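I moved my town in Flustondale to the other side of the river this month, which took most of June and nearly all of my stone. The old spot by the Drimley bridge looked fine on the map, but every flood tick took out the lower granary, and by year 3 I was spending more on repairs than the mill brought in.

The last update made this worse. River tiles now rise one level higher in spring, and walls only hold if they connect to high ground at both ends. Mine didn't. I rebuilt them once, lost 200 grain anyway, and gave up on the site.

The new town is on the ridge above the quarry. Water has to be carted up, so growth is slow, and I capped it at 300 people until the second well is done. I still play late, usually from 10 p.m. until I notice the time.

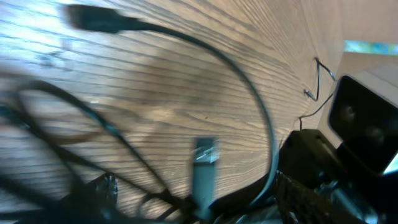
Jhair Cárdenas commented that I should have kept the mill where it was and moved only the houses, since a mill can sit through a flood with nothing worse than a few idle days. He runs his that way and says the walk from the ridge costs his workers around 20 minutes of game time each morning.

I tried it on a copy of my save and he's right about the mill. The granary still has to go uphill, though, and the carts jam at the quarry gate if you have more than two routes through it. I put the bakers on the De Bruijn road and that cleared most of it.

Next I want to open trade with Vandov. They pay well for cut stone, and I have none left, so that will wait until the quarry is staffed again.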